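Gulum Grip Wrap on a Metal Mug: Twelve Dollars for an Orange Handle

Reviewed by Vira Kovalchuk
Filed under: Kitchen, Small Fixes

I don't like products that promise to fix other products. If a mug has a bad handle, the cure is a mug with a good handle, and most kitchens already hold three or four of them. So when Gulum grip wrap kept coming up in my inbox in January, with readers swearing it had saved their favorite travel cup or garden shears, I put off buying it for a couple of weeks. Then I bought it, because I own a Pliser mug and the Pliser mug has a handle that annoys me every morning.

The mug first. It is a dark metal thing, 400 ml, nearly black until the light hits it, and then it goes a bit brown. I like the weight and I like the ridges around the body. The handle is a bare metal loop and it is slick. Wet hands and a full mug are a bad pairing, and I have sent coffee across the counter more than once. Pliser sells it as a mug for life. I would settle for a mug I could pick up while washing dishes.

Gulum costs $12 for a five-foot roll. It's a stretchy wrap that sticks to itself and is supposed to stick to nothing else. You pull, you wind, you press down the end, and by the next day the layers have bonded into one skin. The store page has more than one color, but orange was the only one in stock at Fitzsimmons, where I buy most of my hardware, and orange is what I got. It's very orange. 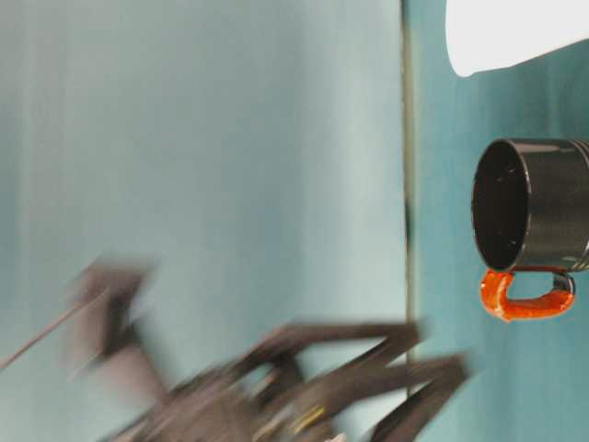 Putting it on

The leaflet says "wraps in seconds." Maybe on a broomstick. A mug handle is a closed loop, so the whole roll has to go through the gap on every turn, and the roll is fatter than the gap. You have to cut a length off first, which the leaflet doesn't mention, and then you have to guess how long a length you need. I guessed short. There's a piece of bare metal left where the handle meets the body toward the bottom of the mug, and I decided to live with it instead of starting over.

My second complaint is the stretch. Gulum wants you to pull the wrap to double its length as you wind. On a straight handle that would be easy. On a curve, the inside of the bend bunches and the outside goes thin, so you end up with folds on one side and a tight shiny skin on the other. I went back over the thick end near the rim to even it out and only made it thicker. There is a small point sticking out under one bend that I have pressed down many times. It comes back.

My neighbor Svyatoslav Stetsiuk, who wraps bicycle bars and therefore has opinions, told me I should have worked from the bottom up and overlapped by half. He may be right. His own attempt, on a garden trowel, looks much better than mine. A trowel is straight.

Does it grip?

Yes, and I'm a little annoyed to say so. Dry, the difference is small. The handle feels fatter, and for me that's an improvement, though Nadiia Sirko tried it and said it felt like holding somebody's thumb. With wet hands the difference is large. I filled the mug to the top with water, soaped my hands, and carried it from the sink to the back door and back, a dozen trips. No slips. Without the wrap I wouldn't have tried the second trip.

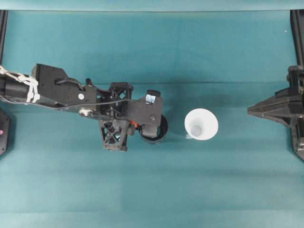

What I can't tell you is how much of that comes from the material and how much comes from the lumps. A smooth, careful job might grip less than my ugly one. The Gulum people talk a lot about their "tacky surface," but mine isn't tacky at all now that it has set. It's glossy, and when I run a dry finger along a flat part of it, the finger slides. My guess is that the folds are doing a good share of the work. If so, a few turns of something cheaper might get you most of the way there.

I did test that, in a lazy fashion. I wound an old mug with the plain rubbery tape that plumbers use, left over from a leak. It went on about as badly as the Gulum did. It held on the first day and on the second day the end had lifted. By the end of the week it was collecting coffee grounds, and I peeled it off. So I'll give Gulum this much: the end has stayed down.

Heat

The store page says the wrap "keeps handles cool." I don't see how it could do that, and it doesn't. What it does is slow things down. Pour boiling water into the Pliser and the bare handle gets uncomfortable where it joins the body. With the wrap on, the part under my fingers stays fine long enough to drink the thing. The bare piece I left uncovered still gets hot, of course, and my little finger finds it. This is my own fault for cutting short, but I notice that the pictures on the packaging never show the joints either. You can't really wrap a joint. There's nowhere for the wrap to go.

Younes El Sherbiny wrote in to ask whether it smells when it gets hot. A little, for the first few days, something like a new swim cap. It went away.

Washing

Here is where I expected it to fail, and where I'm still not fully convinced. The leaflet says dishwasher safe. The mug has been through the machine more times than I would normally put it, top rack, and the wrap is still on and still bright. But look into the folds.

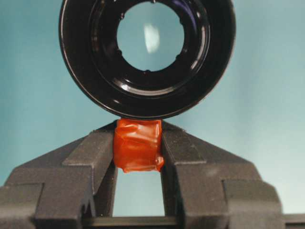 The orange wrap up close. It is glossy and creased all over, with an extra little fold at one corner.

Every one of those creases is a place for things to sit. A neat job would have fewer of them. Mine has plenty, and after a week of coffee I go over it with an old toothbrush, which is more care than I have ever given a mug handle. If you hate fiddly cleaning, think about that before you spend the money. I would not put this on anything that touches raw meat, whatever the leaflet says, and I wouldn't put it on a knife at all.

Getting it off

I haven't taken it off the mug, but I did a test piece on a spare spoon so I could say something here. It won't unwind. Once the layers have joined, the only way out is to cut it, and I used a craft blade and went slowly. The spoon came away clean, no residue. That part of the promise is true. The wrap itself is garbage after that, so every mistake costs you a piece of a $12 roll. You want to get it right the first time, and almost no one will get a mug handle right the first time -- keep that in mind when you work out the price.
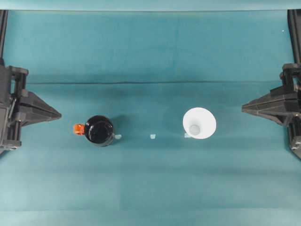
There are more than 600 reviews on the seller's page and nearly all of them are five stars. I read a good number of them. Most were written the day the package came, and say things like "can't wait to try it." I'd give those no weight. The useful ones come from people who wrapped something long and straight: a rake, a crutch, a ski pole. They seem happy, and I believe them. The few who tried cups and pans complain about the same bunching I got.

Eluned Ellis, who edits these pages and had to look at my mug in the break room, asked if I could at least have bought it in black. If Fitzsimmons gets the black in, I might try again, bottom up, half overlap, and with a longer piece. The dark mug with the orange handle does have one thing going for it. I always know which one is mine.

For and against

For: holds well with wet hands. The end stays stuck. Comes off without leaving glue behind. Survives the dishwasher so far.

Against: awkward on any closed handle. Bunches on curves. Dirt sits in the folds. Can't be adjusted once it has set. The "keeps cool" claim is a stretch.

Would I buy it again?

For a shovel, sure. For a mug, I'd shop for a better mug first. If the mug was a gift, or you're stubborn about it like I am, then the wrap does the main job and you'll get used to the look. Cut more than you think you need, and pull less than they tell you on the inside of the bend.

Rating: three out of five. Price paid: $12 at Fitzsimmons, Grorstead. I bought the roll with my own money.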